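### 4.2 Leveling the Trellis display stand

1. Loosen the collar two turns and slide the pole fully into the base.
2. Tighten the collar by hand. Do not use pliers.
3. Set the pole height to 84 cm for tabletop signs.
4. Hold a level against the pole on two adjacent sides. Adjust the foot screws until both readings agree.

**Caution:** Do not hang banners on a stand that has not been leveled.

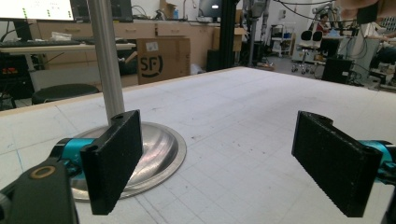

*Photo: Skirkbridge*

5. Wipe the base with a dry cloth before attaching the sign clip (part 843).

**Note:** Clips from the older Majali stand do not fit this pole.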